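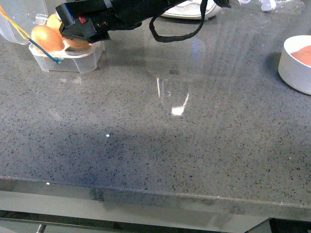 Eggs on the bench, gripper overhead.

gevov_fan
Posted 25/11/2022
So can these things do kitchen chores yet or what? My brother-in-law reckons we'll all have one by next December. I'd settle for one that puts the eggs away without me having to wash the bench after. Anyone here had a proper go with one?

tinshed
Not a chance mate. We had a Prallotov arm at work for packing jars and it was brilliant as long as every jar was the same colour and stood in the same spot. Move it a bit and you'd get an error and a beep. And that's a factory! A kitchen's got bags. Clear plastic is a nightmare, shiny and floppy and it never sits the same way twice.
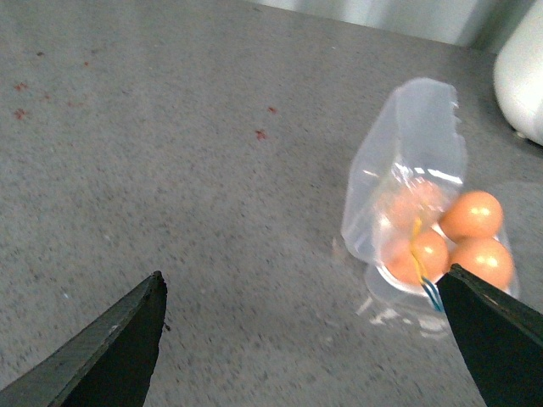 Nest Mathias
Disagree, sorry. Bags are slow, sure, but slow is fine if I'm at work all day. My dishwasher takes 3 hours and I've never once complained about it.

tinshed
Your dishwasher didn't cost $4,000 plus the Clenusska service plan though, did it.

gevov_fan
Ha, fair. I still think eggs are the proper test
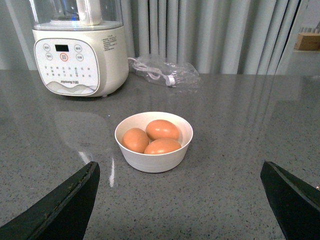
and if it can manage those gently I'd trust it with the good mugs. Folding the washing I'll keep doing myself for now.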